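### RS-485 telemetry link drops out past 600 m

**Damine**

I've got a pump shed on a two-wire RS-485 run to the main switchboard, Modbus RTU at 19,200 baud, 8 slaves. Everything polls fine up to the sixth unit. The last two, both past 600 m, time out on maybe half the requests. Cable is shielded twisted pair, shield earthed at both ends. Termination is 120 ohm at the master only. Would a repeater fix it, or should I go to a radio modem for the far end?

**Plustetti**

Radio. Had the same trouble with long copper and gave up on it.

**Kárason**

Don't buy anything yet. Your distance is within the usual 1,200 m limit for that baud rate, so sort the wiring first:

- Fit a second 120 ohm resistor across A and B at the last slave. One end only will give you reflections.
- Lift the shield at one end – two earths in separate buildings will put circulating current on it.
- Check that bias is applied at one point only.
- Keep any stubs under a metre.
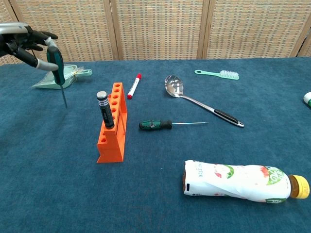
Then drop to 9,600 baud and log the timeouts for 12 hours, with the pumps running for part of it. If the errors follow the pump starts, you're looking at common-mode noise and an isolated repeater at the shed is worth the money. A radio modem will work too, but you'll need to lengthen the master's response timeout – 1,000 ms is a reasonable starting value.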